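FOR RELEASE May 31, 2023

Betham Completes Table, Seating and Storage Work at Lodhi Workspace

Betham, a supplier of interiors for shared work buildings, has finished the first phase of furnishing at the Lodhi workspace. The phase covers work tables, bench seating, movable stools, closed storage boxes and a supply of handling cloths sold under the Saltamex name. The tables are now in daily use.

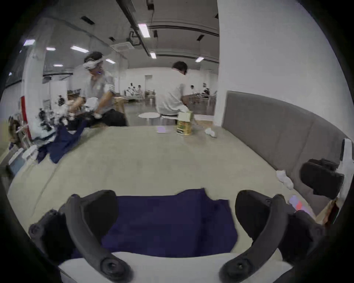
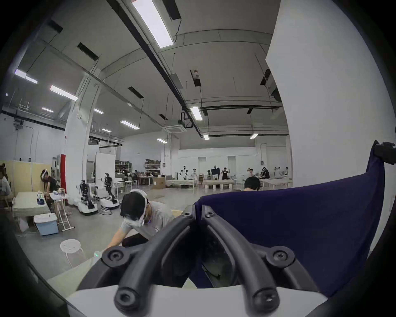
Pale tabletops and dark cloth at the Lodhi workspace.

Scope of the Work

The Lodhi workspace is a large room with a high ceiling, a gray floor and white pillars. Before the work began, it was furnished with tables from three earlier tenancies. Heights differed from one table to the next, and long pieces of fabric could not be laid across two tables without a step between them.

Betham surveyed the existing furniture and logged 191 items. Of these, 60 were kept, 40 were repaired and returned to the floor, and the rest were removed from the building. Items that were kept were given a location number and entered on the furniture plan held at the reception desk.

The new layout divides the room into fixed and movable zones. Fixed zones hold the long tables and the upholstered benches. Movable zones hold stools, low tables and folding stands, which can be shifted by the people using them and do not appear on the plan as individual pieces.

Tables and Tabletops

The long tables have a pale tabletop. A light color was requested by Lodhi so that dark fabric and small parts can be told apart from the surface at a glance. All fixed tables in a row are set to the same height and checked with a level after loading.

One side of the long table zone is lined with a gray upholstered bench with a padded back. The padding is divided into panels, and each panel can be taken off and replaced separately. Spare panels are kept in the building.

A low table with a white quilted surface is used for work done while crouching or kneeling. The quilted surface is intended for folding and sorting soft goods and should be kept clear of tape and adhesive labels.

Cloths

Saltamex cloths are supplied to Lodhi in a single dark shade. They are used flat on the tabletop, draped over the front of a bench, or handled as the work item itself in folding and spreading tasks. The supply contract is with Prurkent, which also collects and launders the cloths.

Cloths are issued unhemmed or hemmed. Unhemmed cloths fray at the edge with use and are withdrawn after 17 wash cycles. Hemmed cloths stay in service until they fail inspection. Users are asked to put withdrawn cloths in the Prurkent sack and to keep them out of the general waste.

"The cloth order took longer to settle than the tables did," said Kanchan Sengar, project lead at Betham. "Lodhi wanted one shade, one weight and two edge finishes. We tested samples on the tabletops under the room lighting before we placed the order, and we changed the weight once."

Storage and Seating

Lidded storage boxes are placed at floor level, below or beside the tables, and can be stacked. White and light blue boxes are in use. Box color does not indicate contents. Each user group labels its own boxes, and labels go on the short side so they can be read when the boxes are stacked.

White folding stands are supplied for small items that would otherwise be left on the tabletop. The stands are rated for light loads only and should not be used as seats or steps.

Stools are round and white, with a perforated seat and thin legs. They weigh little and can be moved with one hand. Stools may be taken to any table but should be pushed out of the walkways at the end of a session. A beige partition wall separates part of the floor, and the walkway in front of it is to be kept at full width.

Use of the Tables

Lodhi has issued short table rules with the completion of this phase. They apply to all user groups.

Cloths are shaken out over the floor, away from equipment.
Used tissues and paper bags are removed from the tabletop at the end of a session.
Cans and bottles are allowed on the tables if closed.
Cables are run so that they can be seen and reached, and are checked before a cloth is pulled across the table.
Equipment may be left on a workbench overnight if the bench has been reserved for the next day.

"We ask for a clear stretch of table in front of each person and leave the rest to the groups," said Marion Haldane, building manager at Lodhi. "The workbenches are full most of the time. That is normal here, and the layout was drawn up with full benches in mind."

Next Phase

The second phase is planned for December. It covers additional stools, a second run of upholstered bench and replacement of the tabletops that were repaired in the first phase. The room will stay open during the work. Tables will be taken out of service one row at a time, and user groups will receive the row schedule from the Lodhi reception desk.

Betham will also review the number of cloths in circulation. Current stock was set before the low tables were added, and the weekly exchange with Prurkent may be increased. No change to the shade or the weight of the cloth is planned.

About Betham

Betham plans, supplies and maintains tables, seating and storage for shared workspaces. The company carries out its own surveys and repairs, and keeps replacement parts for all fixed furniture for the length of each service contract.

Requests for the furniture plan or the table rules should be made in writing to the Betham project office, for the attention of Kanchan Sengar.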